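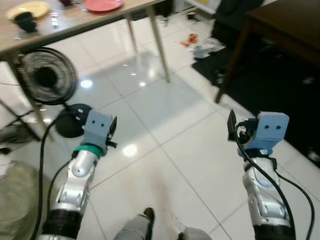 Laying a table is a placement problem, and most households solve it badly by solving it from the wrong end. They begin with whatever comes out of the cupboard first, usually cups, then fill in around it until the surface is covered. The plate is the only item in a setting whose position everything else depends on, so it should go down before anything else. On the light wooden table the yellow plate and the red-orange plate are far enough apart to give each diner a clear zone, and the black cup is the item that still needs a proper place. The plates can be read at a glance from across a tiled floor. The cup only makes sense once it has been assigned to one of them.

I have held this view for some years and have met steady resistance to it. The usual objection is that an everyday meal does not deserve a method. A fork is a fork, people know where their mouths are, and anything missing can be fetched. All of this is correct, and it explains why so many meals are interrupted by somebody going to fetch something.

Consider the order of work. A plate laid first fixes the centre of the setting. The fork goes to its left and the knife to its right, with the blade turned in. The spoon goes outside the knife if there is soup, or above the plate if it is for pudding. The cup goes above the knife, within reach of the right hand and out of the path of the sleeve. A bowl sits on the plate if it belongs to one person and in the middle of the table if it is shared. Each step refers to an item already in position, so the person laying the table never has to hold the final arrangement in mind. Reverse the order and every item becomes provisional. The cup is moved for the plate, the plate is moved for the fork, and the fork ends up underneath the rim.

The distance between settings matters more than their symmetry. My own table is a Skandura, 1725 mm along its long side, and its maker's leaflet is generous about how many people it will seat. The leaflet assumes people without elbows. I set the plates first, sit down in each chair in turn, and move the plates until I can lift a fork without touching the neighbouring cup. It takes very little time and has to be done only once, after which the positions can be remembered by the grain of the wood.

I also favour plates in different plain colours. Matching white crockery is easier to replace and easier to photograph, and I accept both points. In use, though, a white plate on a pale table has a weak outline, especially in the evening, and identical settings give no help to anyone who leaves the table and comes back to find the cups have drifted. A strong colour marks the setting as belonging to a person for the length of the meal. Children grasp this immediately. Adults pretend not to care and then reach for the same plate every night.

Eskil Tangen, with whom I shared a kitchen in Mallum for longer than either of us intended, disagreed with me on colour and has not changed his mind. His position was that coloured plates distort the look of the food, and that a tomato sauce on a red plate cannot be inspected. I concede the tomato sauce. His own set was the white Vullano, stacked in descending order of size, and it chipped along the rims at the same rate as mine. The difference was that I could replace one plate with any colour I liked and the table looked no worse for it. 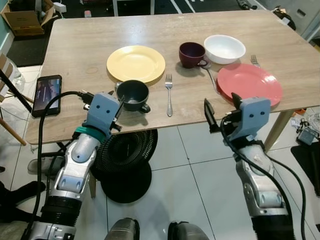
Should the cup go directly in front of the plate?

Place it above the plate and slightly to the right, beyond the tip of the knife. A cup between the diner and the plate has to be moved before the meal can start, and it will be moved to wherever there is a gap.

The same reasoning applies to the handle. It should point to the right for a right-handed person, turned a little towards the edge of the table so that the fingers meet it without a twist of the wrist. For a left-handed person the cup moves across to the other side and the handle turns with it. I have been told that etiquette does not permit this. Etiquette was drawn up for rooms with staff in them, and I see no reason to carry that constraint into a kitchen.

Spoons cause more trouble than any other item. A long spoon has no obvious home unless the menu supplies one, and so it is put down at an angle in whatever space is left, often with the end of its handle against somebody's plate. A spoon lying diagonally between settings belongs to neither of them. Either it is for serving, in which case it should rest in or beside the dish it serves, or it is for eating, in which case it should lie parallel to the rest of the cutlery. If neither applies, it should go back in the drawer. The drawer is a perfectly good place for a spoon, and a table laid with fewer items is quicker to clear.

Small spoons laid beside cups have a similar difficulty. They are easily hidden by the cup itself, and a hidden spoon gets replaced by another spoon. Put it on the handle side, where the hand is going anyway.

Then there are the things that are not tableware. Letters, keys, phones and chargers collect on any flat surface at waist height, and a dining table is the largest such surface in most homes. My rule is that they leave before the plates arrive. Marlene Poirier, who read an earlier version of this piece and returned it heavily marked, thinks the rule too strict and allows a phone at the edge of the table provided it is face down. I think an item at the edge is an item on its way to the floor, and that a lit screen takes up more room than its outline. We have agreed to differ, chiefly by eating at her house.

Mats and tablecloths I can take or leave. A mat fixes the position of the plate, so it does some of the work I have described, but it also fixes it for the widest plate the manufacturer had in mind. On a wooden top a mat is worth having under anything hot. A cloth hides the grain, and with it the reference marks that make the second laying faster than the first. It also moves. Anyone who has corrected one corner of a cloth after the cups were down will know the consequence for the other corners.

Clearing should follow the reverse sequence: cups, then cutlery, then bowls, then plates. Most people take the plates first, as they are the dirtiest, and carry the cutlery on top of them, where it slides. Taking the cups away first removes the tallest items and leaves a clear path for the arm. The cutlery can then travel together in one hand or in an empty bowl, and the plates stack without anything between them. I adopted this sequence last September and have broken less since, though I will not claim a controlled trial.

There remains the charge that all of this is fussy. I would accept the word for napkin folding, name cards and the arrangement of glasses by height. The order in which a plate and a fork are put down costs nothing to change. It needs no purchase and no extra cupboard space. Tomorrow evening, put the plates down first and leave the cups until last. If the meal goes no better, the cups can come out first again the night after.

162 shares
6 comments

Get new essays by email. Enter your address to subscribe to our newsletter. You may unsubscribe at any time.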